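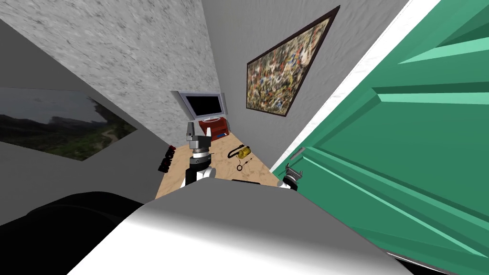 *Two arms and an open door.*

I finished the envelopes last night, all 50 of them, and my thumbs hurt. These are for Edeltraud Fankhauser's anniversary party in Prindale. She asked me in the summer if I would do the invitations and I said I would do the cards if somebody else did the addresses. Then the somebody else moved away, so I did the addresses too.

The cards themselves were easy. They are a plain cream base with one strip of patterned paper down the left side and the names stamped in dark green. I have made that layout so many times that I can do it while listening to the radio. The envelopes took much longer, and since a couple of people have asked me how I line them, I'll write it down.

I start with ordinary square-flap envelopes. Pointed flaps look nicer lined, but the square ones were on sale and Edeltraud didn't care. I open one up flat and trace it onto scrap cardboard, flap included. Then I trim the cardboard down along the sides so it slides in and out without catching. Along the flap I trim until the whole gummed strip shows. If you cover any of the gum the envelope won't seal at that spot, and you'll be at the table with a glue stick afterward fixing it. I did exactly that with my Christmas envelopes.

For the liner paper I used Costton text weight in a small leaf print. I tried a heavier sheet first, the same one I used for the strips on the cards, and it cracked along the fold and left a white line. I also tried tissue paper. Tissue folds well but it wrinkles when it meets anything wet, so I gave up on it after 2 envelopes. Text weight is stiff enough to slide in straight and thin enough to fold.

Cutting was the slow part. I can stack three sheets under the craft knife before the bottom one starts to shift. I changed the blade halfway through and should have changed it sooner, because the last few liners before the change have a slightly furry edge. They went in anyway. The flap covers most of it.

Once the liner is in, I fold the flap down with nothing glued and run a bone folder across the top. That puts the crease in the right place on both layers. Then I open it, lift the loose part of the liner and put glue on the top edge only. I don't glue the part that sits inside the pocket. The first time I lined envelopes I glued everything, and they buckled badly as they dried.

The glue was Rivel, the tape runner and not the bottle. It costs more per envelope but there is no drying time. I went through two refills and had to start a third for the last handful. My scoring board is the old Kuster with the chipped corner. I keep meaning to replace it, but the grooves are still clean and the chip is on the side I don't use.

Paloma Tran came over for an afternoon and did the stamping on the back flaps. She is neater than I am with small stamps. We used the same dark green, and it took a few tries on scrap before it looked even, because the lining makes a ridge under the flap. Her fix was to stamp the flap open, on top of a magazine, before the liner goes in. By then I had lined a good number, so hers are better than the early ones.

Addressing was a black gel pen and a sheet of lined paper slipped inside the envelope. You can't see the lines through a liner, so that has to come first too. I worked this out before I started, for once, and wrote all the addresses while the envelopes were still empty.

If I did it again, the order would be address, stamp the flap, crease, liner, glue.

Postage was one regular stamp each. I had one weighed at the post office with the card and the reply slip inside, and it was under the limit. Ottilie Gasser wants the same thing for her daughter's graduation, in blue, and her list is longer. I told her I'd do it with pointed flaps and that she would be cutting the liners. She's coming by next week to pick the paper, and I still have to find out whether the leaf print comes in blue.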